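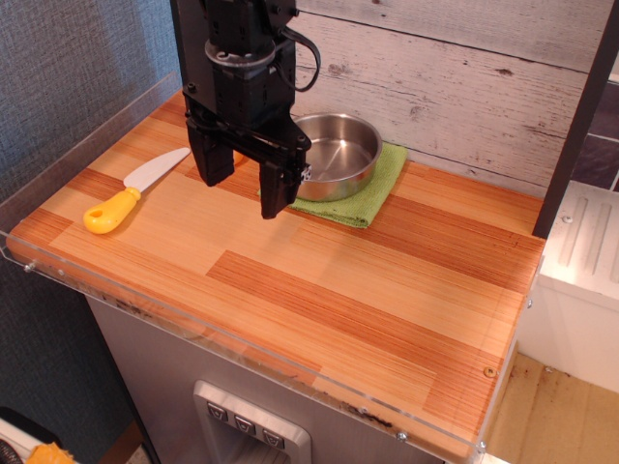 Gripper above the play kitchen counter, with the bowl at right on its green cloth.

Cable loop on gripper catches when the wrist turns

Posted in Home and Shared Workshops

Flarnberg Shared Workshop

Our workshop is building a single-arm setup over a toy kitchen, for practising simple tasks such as lifting a pan or moving a knife across the counter. The arm was assembled from a Piketti kit and the gripper is our own design. Members would be grateful for advice on two matters.

The first is the cable at the gripper. It leaves the right side of the housing and bends back in a tight arc. When the wrist turns past 178 degrees the loop catches on the housing and the controller reports a fault. We have tried a shorter cable, which pulled at the connector.

The second is the clear acrylic guard along the left and front edges of the counter. It was fitted to keep small items from sliding to the floor. Members now ask whether it should be lowered, as the gripper must approach low objects from directly above. The guard is screwed on and could be removed in a few minutes.
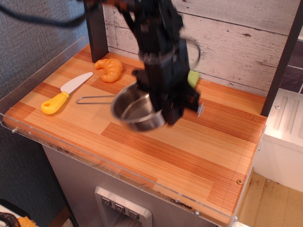

Replies

Brivitz Makers

With respect to the cable, we recommend a longer loop and a fixed clamp placed higher on the arm. The minimum bend radius should be printed in the cable supplier's data sheet. For the cable on our own arm it is 20 mm, and we had been well under that figure before we rebuilt the mount. A clamp at the upper end allows the cable to turn along its length and takes the load off the connector.

Please also set a software limit on the wrist until the new clamp is in place. Our members ran roughly 3,000 cycles with a limit in force and recorded no further faults. The limit may be raised in small steps, with a person at the stop button each time.

We would leave the guard where it is. A vertical approach is good practice for a pan or a bowl in any case, and the travel height can be set in the program so that the fingers clear the top edge. If the guard is removed, the height should be measured again before the next run.

Chamoun Robotics Club

Use a softer cable. Ours was too stiff and we changed it in July. No trouble with it to date.

We do not use a guard and have lost a number of small parts under the bench as a result.

Flarnberg Shared Workshop

Thank you to both groups. The guard will remain. A clamp is to be printed in the workshop, and the wrist limit has been entered in the meantime. Could Brivitz Makers advise whether version 2 of the Piketti wrist plate has a hole suitable for the clamp, or whether members drilled their own?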